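We use cookies to remember your settings. Accept | Manage

Print this article | E-mail to a friend

The Second Life of the Day-Old Loaf

By Marilou Dagdag

At 4 in the morning the lights are on at Agbayani Bakery in Wilwood, and Gerardo Lumanlan is already sorting yesterday's bread. The soft rolls go in one crate. The square loaves go in another. He squeezes each loaf before he decides.

"People think old bread is bad bread," he says. "For toast, I want it a day old."

Bread starts to go stale as soon as it cools. The starch firms up and the crumb gets tighter. A fresh slice holds more water, so it takes longer to brown and can stay gummy in the center. A slice from the day before browns sooner and holds up under butter.

Agbayani used to throw out 600 loaves a month. Lumanlan, who runs the early shift, began selling them at half price from a shelf by the door. They were gone by noon. The bakery now bakes a few extra on purpose and holds them overnight.

Trinatside, the diner across the street, buys most of what is left. The cook there cuts it thick and keeps the crusts for stuffing. In September, when the fruit stands are full, the diner serves it with stewed plums.

Keeping bread at home takes little effort. A paper bag inside a bread box is fine for 2 days. The refrigerator is the worst place for it, as cold air makes the starch firm up faster than it does at room temperature. The freezer works well if the loaf is sliced first. Frozen slices can go straight into the toaster on a slightly longer setting.

A loaf too hard to slice still has uses. Lumanlan grates his into crumbs and fries them in oil with garlic. His mother soaked hers in milk and baked it with raisins, and he has never managed to get the top as dark as she did.

The half-price shelf opens at 6.

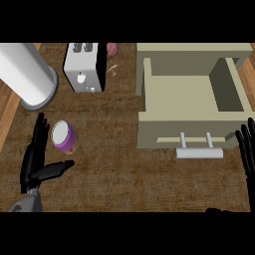
FOOD & HOME DESK | Ulter Magazine

Marilou Dagdag writes on baking and home cooking. Her next piece is on rye.

Contact us | Copyright Ulter Magazine. All rights reserved. | Back to top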